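Thursday at the Lendent housewares showroom, Sendthorpe

We got to Sendthorpe a little after nine and signed in at the side entrance on the canal road.
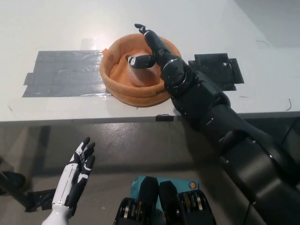

Lendent opens the building to shop buyers twice a year, in spring and in October, and the fall visit is the one worth making if you sell storage. The soft goods are all upstairs. Downstairs is glass and enamel, and we skipped it.

Fabric baskets were what we came for. Our store has carried the canvas ones from Fustlow for a few seasons and they sell, but they slump once they have been on a shelf for a month. The round ones at Lendent have a soft rolled rim and a lining in the same color family as the outside. The orange is stronger than it looks in the catalog. Under the showroom lights the inside reads closer to peach, so order a sample before you commit to it for a window display.

The line is called Tian and comes in 3 sizes. The smallest would do for keys and mail. The middle one is the size I would put in a bathroom for hand towels. The largest is good for yarn or toys but takes up a lot of shelf depth, and we have 14 inches to work with on most of our fixtures.

I asked about washing. Cold water, reshape by hand, dry flat. That needs to be on the tag and at the moment it is on a separate card, which customers will throw away.

Minimum order is 336 pieces across all colors, mixed however you like. For a shop our size that is a lot of baskets. Two stores could split a case order, and the sales desk had no objection as long as it ships to one address. Lead time is roughly six weeks.

The tables upstairs are plain white, easy to judge color on. Bring your own fabric swatches if you are matching to something.

Lunch was soup and rolls in the canteen, paid for at the counter, cards only. Parking is free behind the building but fills up by ten. The bus from Sendthorpe station stops across the road, and the last one back is at 5:40.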